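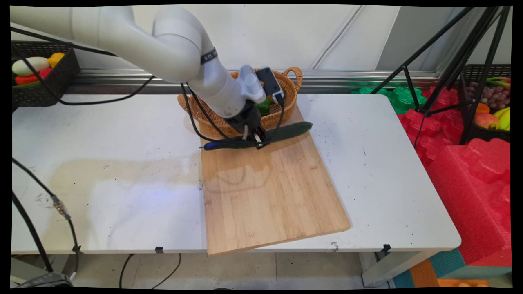 Today I want to write a little about cucumbers, bamboo boards and a white table which is not so white anymore. It will be some posts, please be patient with my English.

I bought this table used from a man called Roy Furnival. He was selling all things from his mother's kitchen. He told me: white is easy, you see the dirt and you wipe it. Yes, I see the dirt. I see it all day.

The big brown stain left of the middle is now a member of the household. I think it is a water stain. I tried baking soda, then lemon, then a cream cleaner from the Lambert store. The baking soda did a little. The lemon did nothing but the room smelled nice.

If somebody knows how to take a brown water mark out of an old white tabletop, please write me. I don't want to sand it. I also don't want to put a tablecloth, I had one in August and it was always sliding when I cut something.

Now the board. It is bamboo, light color, with the strips you can see from one end to the other. I lay it diagonal and the lower edge of it comes out over the front of the table. My sister says this is a bad habit. For my elbow it is better so.

But she is right in one thing: when the board hangs over the edge, you must not press on that side. I once pressed on that side with half an onion. We found pieces of onion behind the heater two days later.

Care of the board, because I was asked: warm water, a little soap, dry with a towel, then stand it up on the long side. Never leave it in the sink. Oil when it looks thirsty. I use the plain mineral oil from the pharmacy in Jedodov, it has no smell.

I had before a plastic board and I don't miss it. It had deep cuts and the beet color never went out of them.

The cucumber. I like the long dark green ones. In our market there are 2 sellers who have them and I go to Cyril Garside, he lets me choose myself. It must be firm until the tip. If the tip is soft, the inside is already going to be water.

I don't peel it. I wash it well, cut off both ends and taste a small slice from each end first. Sometimes one end is bitter, then I cut a bit more away. My grandmother rubbed the cut end on the cucumber until there was foam. I do it also, but I don't know if it helps.

Question from the comments: why is the basket behind the board? Because vegetables go from the basket to the board and I don't need to walk. It is wicker, with two handles, and you can carry it to the sink in one hand if it is not too full.

Another basket, a dark one on the ledge at the upper left, is the play food. There is the white egg, a yellow fruit, something red, something green underneath. A small person in this house cooks from it while I cook from mine. The soups are very good, I am told to say.

To clean wicker: a dry brush first, then a damp cloth, then let it dry in the air. Don't soak it. I soaked one from Umier and the bottom became round like a boat.

For today the plan is cucumber salad with yogurt, garlic and dill. Salt the slices, wait a little, press out the water, and only then the yogurt. My neighbor adds sugar. I don't say anything about it.

Tomorrow I try the stain again, this time with a paste and plastic wrap over it for the night. I will write here how it went.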